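I read Marjorie Sowerby's The Salt Ferry in two sittings, the second one ending well past 2 a.m., and I'm still cross about chapter 19. She drowns the moon colony's only archivist and then spends nearly 200 pages on tariffs! (Good tariffs, mind you.)
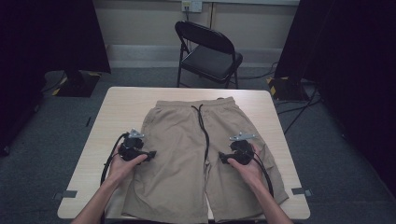 Kalalico, the port where most of it happens, is the best thing in the book, all fog and bad radio. Zyanya Jaramillo's Paredes stories have a city like it, only meaner. Read those first if 300 pages of shipping law scares you. The sequel's out in August.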